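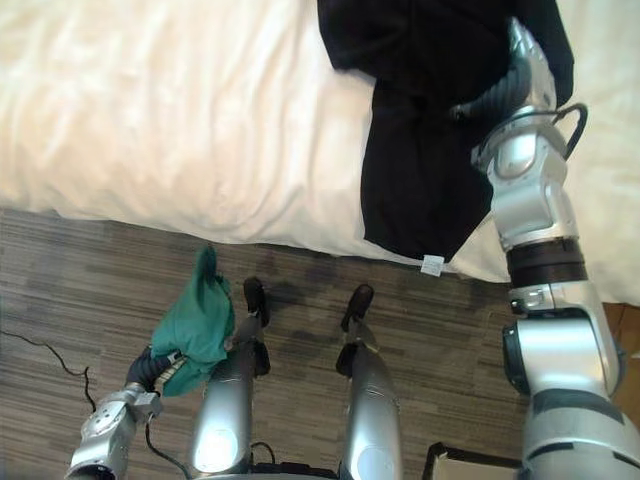

Clothes on the bed.

Relocation Cost Guide: progress report to the Toreck Fund, period ending April

Where we are

The guide is meant to tell people moving abroad what a month of ordinary life will cost them. We promised four town chapters by the end of this period. Three are drafted. The fourth, Zúñiga, is still a pile of receipts and a rent table I don't trust, and I would ask you not to quote from it yet.

I should say at the outset that I am less sure of our method than I was when we applied for the grant. The household diaries are good for groceries and bus fares. They are poor for anything people pay once or twice a year, and those are the bills that catch newcomers out: residency paperwork, a boiler service, the deposit on an electric meter, the first private health premium. Most of our diarists left these out until we asked, and some of the answers we then got look like guesses.

Rents

We have collected over 500 rental listings. That sounds like a lot and I would not lean on it. Listings show what landlords hope to get. The signed leases we have been allowed to see number 60, and they do not line up with the listings in any steady way. In Troranham the leases came in lower than the ads. In the smaller towns they were often higher once building fees were added, and the ads rarely mention building fees. My view is that the guide should print lease figures only and admit that the sample is thin. A wide range that is true will serve a family better than a single number that isn't.

Household spending

Food costs are the firmest part of the work. Clothing and laundry turned out messier. Newcomers tend to spend heavily on bedding, towels and winter clothes in their first weeks and very little afterward, so a monthly average misleads everyone. We plan to show setup costs in a separate column.

Heating is unresolved. Several diaries stop before the cold months. The popular claim that you can "live there on half of what you spend at home" does not survive a January gas bill in any diary that includes one, and I want that said plainly in the introduction, even if it makes the guide a harder sell.

The Pletular calculator

The online budget tool runs, but I can't recommend launching it. It treats a couple as two single people, which overstates rent badly, and it converts currency at a fixed rate that was out of date within weeks. The developer describes both as small fixes. I have heard that before and would like to see them working before any more of the budget line is released.

Spending against the grant

Travel is under budget and translation is over. The translation overrun comes from lease documents, which are longer than we allowed for. I am not asking for more money. I am asking to move the unspent travel amount across, and I need a yes or no before we order the next batch.

Next period

Finish Zúñiga or drop it. Chase the missing heating bills. Rewrite the Troranham chapter so that rents come from leases alone. Test the calculator against three real household budgets, and hold the launch if it misses any of them badly.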